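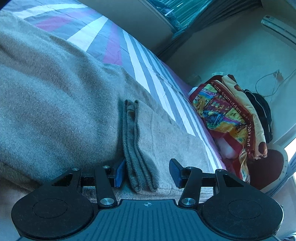 Plants like it when you talk to them, and they grow faster if you play them music. So-ying Yang sent us that one, and she wants to know if it's true. She also wants to know if her bean plant would prefer drums.

Well, So-ying, let's be careful. Gardens are full of things that people say. Some of them are right. Some of them have been passed along for so long that people stopped checking. Today we'll look at a few and see how well they hold up.

Does talking help?

A plant has no ears and no brain, so it can't enjoy a song or get bored by one. Sound is a kind of shaking in the air, though, and scientists have found that some plants do react to being shaken. That's a long way from liking drums. If your plant grew well after you talked to it, ask yourself what else you did. Did you water it more often, because you were standing right there? Did you move it closer to the window so you could chat? Those things matter a lot to a bean.

Do stones in the bottom of a pot help water drain?

You'll hear this one from plenty of grown-ups who are good at gardening. It sounds sensible. Water runs through stones easily, so a layer of stones should let it run out, right?

Try it with a sponge. Soak the sponge, hold it flat, and let it drip until it stops. It still holds water. Now set it gently on a pile of pebbles. Most of the water stays in the sponge. Potting soil acts a lot like that sponge. The bottom part stays soggy, and if you put stones under it, the soggy part just moves up closer to the roots. A hole in the pot does the real work.

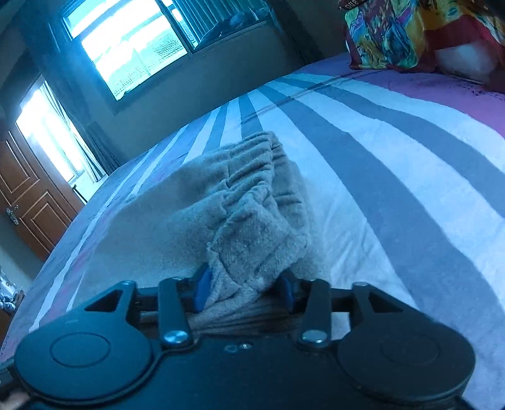
The hole doesn't need to be huge, either. A pot with no hole at all is the one to worry about, however pretty it is.

Do water drops burn leaves on a sunny day?

Lots of people say each drop works like a tiny magnifying glass. On a smooth leaf, a drop usually sits too close to the surface to focus the light into a hot spot. Very hairy leaves might be different, because the hairs can hold a drop up in the air. Morning is still a good time to water, since less of it dries up before the roots get a drink.

How to check for yourself

Say a packet of plant food called Turnum promises beans that are "69 percent bigger." Bigger than what? Bigger than beans with no food? Beans kept in a closet? If the packet doesn't say, the number isn't much use to you.

You can run your own test. Take 2 pots the same size and fill them with the same soil. Plant the same kind of bean in each one and put them side by side on the same windowsill. Give them the same amount of water. Then change one thing only. Sing to one of them in another room for a few minutes, if you like, and carry the other one out for a quiet trip too, so both get moved.

Measure them for 30 days and write it down, even on days when nothing happens.

Hok-lam Hung did this with his class, and the plant that got the music ended up taller. Does that settle it? Not yet. Two beans from the same bag can grow differently all by themselves. You'd want a lot more pots, and you'd want somebody to measure them without knowing which ones heard the songs.

So-ying, please write back and tell us how the drums go. Send the numbers too.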